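Inside the Prolwood distribution centre: notes from the Welham open day

October 24, 2019

Prolwood opened its Welham warehouse to the public for a day, and I went along on the two o'clock tour. The company has been under pressure over pick rates and casual contracts since January, when night-shift workers walked off the floor for 3 hours, and the open day was advertised as a chance to "see how we work". Places were free but had to be booked. Most of the people in my group had a relative employed there or were thinking of applying.

The site is at the end of Evangelista Road, past the truck wash. There is a bus, the 102, but it stops running along that stretch after seven in the evening, so anyone on the late shift drives or gets a lift. The car park was full when I arrived and I left the car on the gravel beside the rail line. Security took our names, handed out orange vests and asked us to switch our phones to silent. Photos were allowed in the canteen and the training rooms but not on the main floor.

Our guide was a shift manager who had been with the company six years, starting as a picker. He knew the building well and answered most questions directly. When he didn't want to answer he said it was one for head office, and he said that five times by my reckoning.

We began at inbound. Trailers back up to the docks, the pallets come off by forklift, and each one is scanned and given a location. Two people were working each open dock. The guide said a standard trailer should be cleared in under an hour and usually is, except before Christmas. It was loud enough that those at the back of the group missed a lot of what he said. Workers wore earplugs, supplied from a dispenser on the wall. Visitors weren't offered any.

From there we walked the length of the racking to the pick area, which is where most of the staff are. There are 241 on the books at Welham. Fewer than half are permanent. The rest come through a labour hire firm called Usovness, which has its own office upstairs beside the lockers and does its own rostering. I asked whether agency pickers and permanent pickers are held to the same rate. They are. I asked whether they are paid the same. That was one for head office.

Pickers wear a scanner on the wrist. It tells them the next location and shows a small bar that turns from green to yellow if they fall behind. The guide let a teenager in our group try one on, and she picked four items from a practice shelf while the rest of us watched. She did fine. A woman beside me, whose son works weekends there, said he walks so far in a shift that he goes through a pair of runners every couple of months. The company doesn't supply footwear to agency staff. Permanent staff get an allowance once a year.

The floor itself was clean and well marked. I'd expected the aisles to be narrower. There were fans at the end of each row, all off on the day, and the guide said the roof vents had been replaced over the winter after complaints about heat. I've heard from two former employees that the upper mezzanine still gets very hot in the afternoon. We didn't go up there. The stairs had a chain across them and we were told it was closed for a stock count.

Packing was next. Eight benches were in use out of a long line of them. Each packer has a screen, a tape gun and a stack of flat cartons, and the screen picks the carton size. The benches can be raised and lowered with a crank, which was a demand from the health and safety reps two years ago. It took eighteen months to get them installed. One packer told me she never bothers changing hers over at the start of shift, as the cranking comes out of her own time.

We finished in the canteen, where there was tea, coffee and a tray of sandwiches. Jussara Cordeiro had a table near the door with some leaflets on it. She is a packer and one of the elected delegates, and management had agreed to let her be there for the afternoon, though not to join the tours. I sat with her for twenty minutes.

She was careful in how she put things. She said the relationship with the site managers is decent and that most of the trouble comes from decisions made elsewhere. The walkout in January was over a change to break times – the two paid fifteen-minute breaks were cut to ten, and the walk to the canteen takes three minutes each way. The fifteens were restored for permanent staff in the settlement. Agency staff are still on tens. That is her main issue this year, along with the notice period for cancelled shifts. At the moment Usovness can cancel by text up to an hour before the start, with no payment.

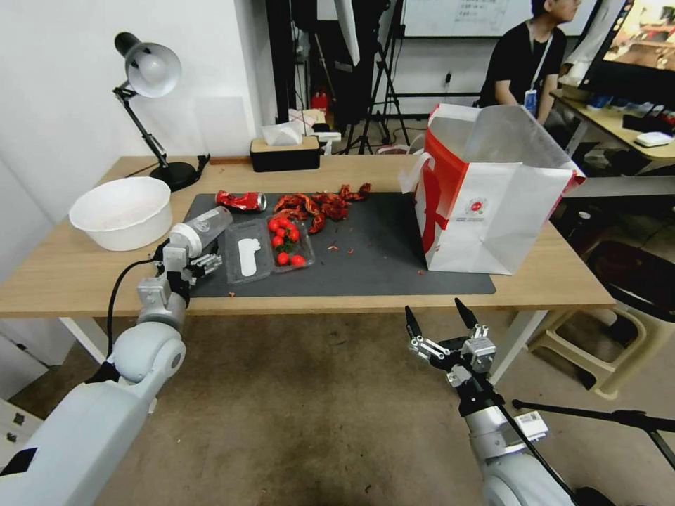
She has been collecting signatures on the cancellation question and wants a minimum of four hours' pay where less than a day's notice is given. The petition was on the table and people on the tour were signing it, which I don't think the company had counted on. The target is 2000, taking in the other Prolwood sites and anyone in town who wants to add a name. She thought they'd get there before the next round of talks.

I also asked her about turnover. She said that of the group she started with, she is the only one left in packing. Some moved to better jobs in the building and some went to the hospital laundry, where the hourly rate is a bit lower but the roster comes out a month ahead. She has two kids in primary school and said she would take the same trade if a place came up.

At half past three a woman from human resources gave a short talk on how to apply. Starting wages were on a handout, along with the bonus for Sunday work. The handout didn't say which of the jobs were direct and which were through the agency, and when someone asked, the answer was that nearly all new starters come in through Usovness and can apply to convert after nine months. Nobody had figures on how many do. I've written to Prolwood asking for them and will add the reply if one comes.

There was a box for feedback cards by the exit. I wrote that the tour was well run and that the mezzanine should be on it next time. Vests went back in a bin at the gate, and the security guard crossed us off one by one.

The next delegates' meeting is in the hall behind the Welham library and is open to agency workers as well as permanent staff. Jussara asked me to mention that you don't have to be a member to come, and that there is parking at the rear off the lane.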